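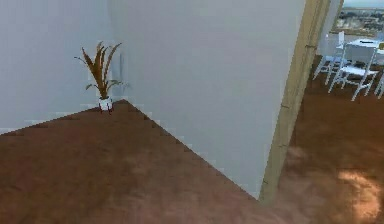 Potted plant in the corner

JoyceM
So the county put the police oversight vote off again, eight months after promising it. I sat through the whole hearing last night and the sheriff got more mic time than the rest of us combined! We turned in 1,000 signatures (I carried the box myself) and got a thank you.

drekex7
They're waiting on the audit. I'd want to read it before voting too.

JoyceM
The audit's been "almost done" since December, come on.
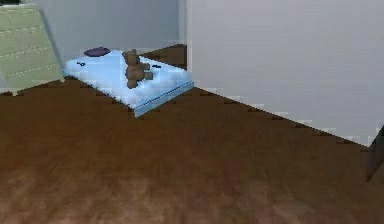
Gitau Mollel
I'm with drekex7 on this one. A board with no subpoena power is just a monthly meeting, and the draft doesn't give it any. Fix that first.

JoyceM
Fine, but then show up and say so. Sign-in is at 6.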